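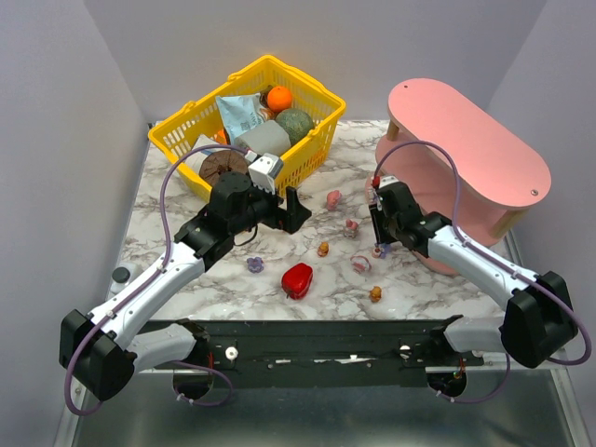
図1 双腕セルでの収録場面(固定カメラ)。黄色いかごとピンクの二段棚、手前に小物。

Jisska 卓上片付けデモンストレーション
データカード 更新日:2020年3月25日

概要
遠隔操作で収録した双腕マニピュレーションの軌道データ。操作者がリーダー側のアームを両手で動かし、ワークスペース側のフォロワーアームが関節角に追従する。課題は、卓上の小物を把持し、かごまたは棚へ移すこと。模倣学習の訓練および評価を用途とする。

収録構成
アーム:2台。共通の取付レールに固定
エンドエフェクタ:各アームに黒のグリッパ
天板:白の大理石柄
収録拠点:Gosthorpe
エピソード数:1286
制御・記録周期:15 Hz

対象物
ピーマン、花形、アヒル風の小型玩具、人形、リング状のヘアゴムなど。かごの中にも果物形、球、菓子袋などが入る。配置はエピソードごとに変更し、既定の初期位置は設けていない。かごの向きも固定しない。

データ形式
1エピソード1ディレクトリ。内容は次のとおり。
state.npy 左右の関節角とグリッパ開度(フォロワー側)
action.npy 同時刻のリーダー側指令値
front.mp4 固定カメラの映像
meta.json 操作者ID、課題文、成否フラグ
配列の列は左アーム、右アームの順。角度の単位はラジアン、開度は0から1に正規化。映像と配列の対応はフレーム番号で取る。

成否判定
指定物が目標容器に収まり、両グリッパが開いた状態で終了したものを成功とする。途中の落下は、つかみ直して完了すれば成功に含める。失敗エピソードも削除せず残した。学習に使う際は成否フラグで選別すること。

既知の問題
・ケーブルが対象物を遮蔽するフレームがある。
・リーダー側の手の震えがactionに残る。平滑化は未適用。
・力覚は記録していない。薄い物や軟らかい物の把持では開度のみが手がかりとなる。
・操作者による速度差が大きい。時間方向の正規化は利用者側で行う。

分割
train と test の2分割。同じ収録回のエピソードは両方にまたがらない。

担当
収録:Bo-ram Hwang、Mawuli Ansah
アノテーション:Adwoa Laryea
変換スクリプト、問い合わせ:Florian Fuchs

変更予定
9月の版で課題文の表記ゆれを統一する。ディレクトリ構成は変更しない。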